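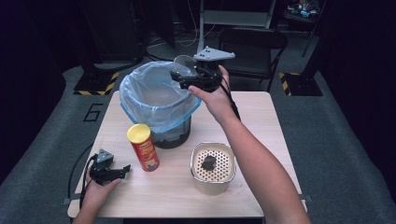 Bringing table work into an automated shop goes better when the people who already do the work have a hand in it from the first day, and I mean that quite literally. At Plumberg we pack and tidy small orders, and the jobs we chose to teach first were the little clearing-up ones that eat an afternoon without anyone noticing. A person stands at a table with a black gripper in each hand and does the job through them, over and over, so that the arms can learn it later from the recordings. The setup can be very plain: a square table, a small bin with a bag folded over the rim, a snack can with a yellow lid, a container with a grate on top and something spongy resting on it. If you are the person who has been asked to get this going where you work, I hope what follows saves you a few of the evenings it cost me.

Before you start

Sit down with the crew before anything gets plugged in. I made the mistake of sending a memo first, and by lunch there were four versions of it going around, one of which had the whole packing room closing in August. When I finally got everyone together with coffee and a box of rolls, the questions were perfectly sensible ones. Will my hours change? Who gets trained? What happens if I'm bad at it? Have answers ready for those, and where you don't have an answer yet, say so and give a date when you will.

Get the pay question settled in writing, too. Demonstrating with grippers is skilled work, and it is tiring in a way that regular packing is not. We pay it at the same rate as line lead, and I would push hard for something like that if your manager hasn't offered it.

Step 1. Pick a job that is small and dull

Ask people which task they would happily give away. Ours said putting waste in the bin, wiping down and putting things back where they belong. Leave alone the jobs people take pride in, at least in the beginning. Arwel Hopkin has wrapped our glassware for longer than I have worked here, and it would have been a poor welcome for the new system to start by pointing it at his bench.

Write the job out in one sentence. "Pick up the can and put it in the bin" is fine. "Clear the table" is too big, and you will find that two people mean very different things by it.

Step 2. Set up the table

Choose a spot away from the walkway. Dark curtains on the sides help if you have windows, as the afternoon sun made a mess of our early recordings. Keep the table well lit and put only the things you need on it. Tape a number on the floor for each station so the log sheet and the station always agree — we skipped this for the first while and had to throw out a whole morning.

Set the table height for the person, please, and for the shortest person on the rota if it can't be adjusted between turns. You can always give a tall person a wider stance, but reaching up over the lip of a bin with a gripper in your hand gets old quickly.

Step 3. Teach the grip

Give each new person a full hour with nothing recording. The grippers feel clumsy at first, a bit like eating with somebody else's chopsticks, and people get embarrassed and start to rush. Let them drop things. Let them laugh about it.

Then go through these points:

Move at a steady, natural speed, a little slower than your own hands would go.
Bring the gripper all the way over the bin before you open it.
Keep the cable on the outside of your wrist.
If you fumble, finish the move anyway and mark it on the sheet.
Let the idle hand rest near the edge of the table.

Step 4. Plan the turns

We began with a target of 2000 recordings and, being eager, I scheduled people for half a day at a stretch. Ramesh Vashisht came to me after the second shift, very politely, and showed me that he couldn't close his fist all the way. We went to turns of 20 minutes after that, with a different job in between, and nobody works more than 6 turns in a day. It took longer to finish. We also threw out fewer bad recordings, so I can't say I regret it.

Our final count for the first job was 984 usable ones, after we lowered the target to 800 and then ran a little past it.

Step 5. Move things around

Change the layout every so often. Shift the bin to another corner, turn the can so its label faces away, put the container where the can was. Ask your crew to set the table the way they really find it at the end of a shift. They know far better than you or I do what a mess looks like.

Step 6. Bring the arms in slowly

When the arms start working for real, have one of the people who demonstrated stand with them. Give that person the stop button and the authority to use it without asking. We named our two stations Clivo and Tosh so that people could call out a problem across the room, and the names have stuck.

What changes for people

Less than they feared in our case, and more than I promised. The clearing-up has shrunk, and the checking has grown. Two of our packers now spend part of the week reviewing recordings, and one of them likes it so much she has asked for more. Another tried it and went back to the line, with my blessing. Noise was a complaint I didn't see coming, and we moved Tosh farther from the break table to help with that.

Keep the meetings going after the launch, even short ones. Ours are at 2:30 in the afternoon, right before the shifts change over, so both crews can be there — bring rolls if you can.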